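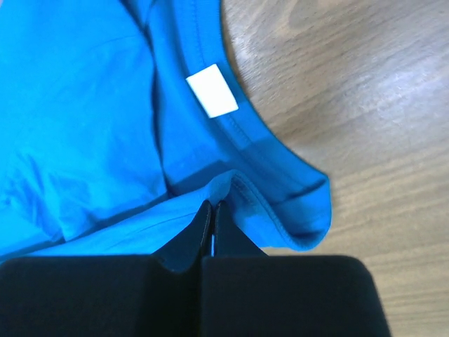
coldcreek replied:
Depends what the shirts are for. If people are going to run in them, get polyester. If they're a souvenir, get cotton and stop worrying about it. Most race shirts I own have never been on a run.

Community > Running > Race Organizing > Shirts and Medals

Print this thread | E-mail this thread

Last updated: Oct 5, 2019

Cotton or poly for a small 10K in November?

mileposter wrote:
Bringing this over from the general board since it got buried there. I'm handling shirts for the Denard Canal 10K, which is in November. First time doing it. I have two quotes for the same quantity:

Toprak Print, cotton, one color front and back: $1166
Burnham Screen & Stitch, polyester, same art: $1397

Both include setup. Neither includes delivery, but I can pick up. The entry fee is already set, so the difference comes out of what we would otherwise spend on food at the finish. We used cotton last year and a few people complained on the survey. More people complained about the soup.

lanternjaw wrote:
I'd take the cheaper one and spend the rest on soup.

Seriously though, cold weather race, people will be wearing the shirt under something or over something or not at all. A November shirt is a different item from a July shirt. Did you ask either shop about long sleeves?

mileposter wrote:
Yes. Long sleeves put both quotes out of reach. I asked Toprak about doing long sleeves only for people who pay extra at sign-up, and they will do it, but it counts as a second order with its own setup charge.

oxbow_runner wrote:
Poly. I have been doing shirts for a club race for more than eight years and the cotton ones end up as rags. The ink cracks, they shrink in length but not in width, and they look like a box by spring. I still see our poly shirts at group runs years later, which is free advertising.

Also ask Burnham what ink they use. Regular plastisol on cheap poly can pick up dye from the fabric. White ink on a red shirt goes pink. It doesn't always show up right away either. You open the boxes and they're fine, and then they sit in someone's garage and they're not.

coldcreek wrote:
The shrinking is a blank problem more than a cotton problem. Get a preshrunk blank in a decent weight and it holds up. The shirts that turn into boxes are the thin ones that everybody orders to save a dollar.

oxbow_runner wrote:
We ordered preshrunk. They shrank.

coldcreek wrote:
By how much? Some shrinkage is normal, even on preshrunk. People also dry them on high and then blame the race.

oxbow_runner wrote:
Enough that people mentioned it. I'm not going to tell runners how to do laundry.

papercup wrote:
Whatever you choose, get a sample of the exact blank and wash it before you sign off. Lay it flat and measure from the top of the shoulder to the hem, and across the chest just under the arms. Write it down. Wash warm, dry however your runners dry, measure again. Do that a couple of times. It takes an evening and you will know more than any of us can tell you.

While you have it, look at the neck. Ask if the size is on a sewn label or printed inside. We had a batch with the size on a tiny sticker only, and the stickers came off in the box. We spent packet pickup holding shirts up against each other.

mileposter wrote:
That is useful, thanks. Burnham is quoting on a Trirero blank and said they'd mail me one. Toprak says "comparable cotton tee," no brand. I'll ask.

lanternjaw wrote:
"Comparable" to what? Get the style number in writing. If their supplier is out of your color they'll substitute, and you'll find out at pickup.

mileposter wrote:
Color is another question. Last year was gray. Some of the group want something bright this time. The sponsor would like their logo on the front in their own colors, which doesn't work with one-color printing.

papercup wrote:
Sponsor goes on the back in the same ink as everyone else. Put it in the sponsor letter next year so you don't have to argue. Bright is good for a November race, the light is poor and people will wear it on the roads. Bright poly does snag and pill though, more than people here admit.

oxbow_runner wrote:
It pills if you buy junk. Same argument as coldcreek's, I suppose.

coldcreek wrote:
I'll take that.

stonefruit wrote:
Have you thought about no shirt? We made it optional at our trail race and charged for it separately. A lot of people skipped it. The ones who wanted a shirt got a nicer one, and we stopped hauling leftover smalls home every year.

mileposter wrote:
Entry page already says shirt included, so not this year. I like it for next year.

lanternjaw wrote:
Don't drop the shirt at a town race. Trail people have enough shirts. At a local 10K you've got folks doing their first one and they want the shirt.

stonefruit wrote:
They can still buy it.

lanternjaw wrote:
They won't see it that way when the fee is the same.

mileposter wrote:
Update. Toprak came back with a style number and it is a midweight preshrunk cotton. They will hold the price if I send final sizes within two weeks. The Trirero sample from Burnham hasn't come yet. I've asked Toprak for a sample as well and will wash both the way papercup said. If the cotton one keeps its length I'm going with cotton.

oxbow_runner wrote:
Fair enough. Post the measurements. And order extra mediums, you will run out of mediums.

papercup wrote:
Larges, in our case. Go by your own sign-ups from last year if someone kept the sheet.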